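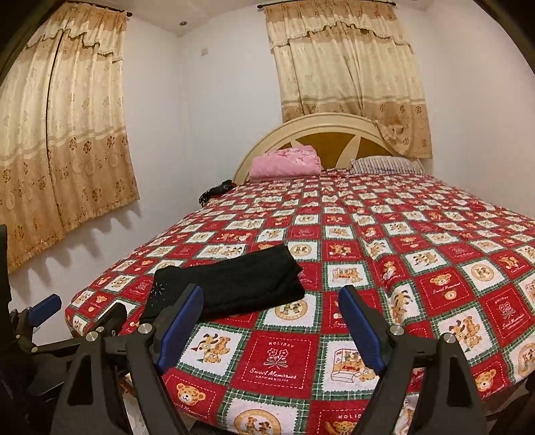
Zisden, 2026-02-25

# Fakel hand-held gripper kit

Hi, and thanks for finding the kit page! I'm Raelene, I build these with Elias Darwish in the shared workshop in Zisden, and the Fakel is the tool I wish I'd had when I first got hooked on teaching robots to handle cloth. You hold it, you squeeze, you pick things up, and the camera records the whole business from just behind the fingers. No robot arm needed (my back and my bank account are both grateful).

Cloth is what I use mine for most. A folded black one on a busy checkered bedspread is a lovely test, all that red and green and those cartoon bears, and one mostly plain dark shape the fingers have to find. If you've only ever practiced on blocks on a bare bench, try a bed. It's a whole different sport!

## What you get

- Two black plastic finger jaws with rectangular cutouts
- Blue rubber grip pads, plus a spare pair
- The linkages, already drilled, and a bag of pins and screws
- Handle, trigger and return spring
- Camera bracket (camera not included, sorry, I know)
- Printed build guide, 19 pages, with Sofia's drawings

The whole thing weighs 400 grams without a camera. I can go a good while before my wrist complains, but Elias has bigger hands and says the trigger could sit farther forward. There's a longer trigger file in the download folder if you're on his side of that argument.

## Building it

Set aside an evening. You'll want a small Phillips screwdriver, a hex key and decent light. Put the linkages together first and leave everything a bit loose until both fingers swing freely, then tighten a little at a time. I went straight to full tight on my first one and it squeaked like a gate.

The pads press on. Wipe them with a damp cloth now and then, especially after towels – lint gets everywhere and they lose their bite.

## Versions

The September version had a softer spring. Samer Tarawneh kept dropping denim with it, so the current one is stiffer, and the old spring is still available if you mostly handle thin stuff like pillowcases. Just say so in the order notes.

## Price and ordering

The kit is $300. Built and tested by me, add $37. Fakhoury handles the shipping, and Dima Azar answers the order emails, usually the same day.

Spare pads and springs are on the parts page. We've run out of the long handles for now, more are printing.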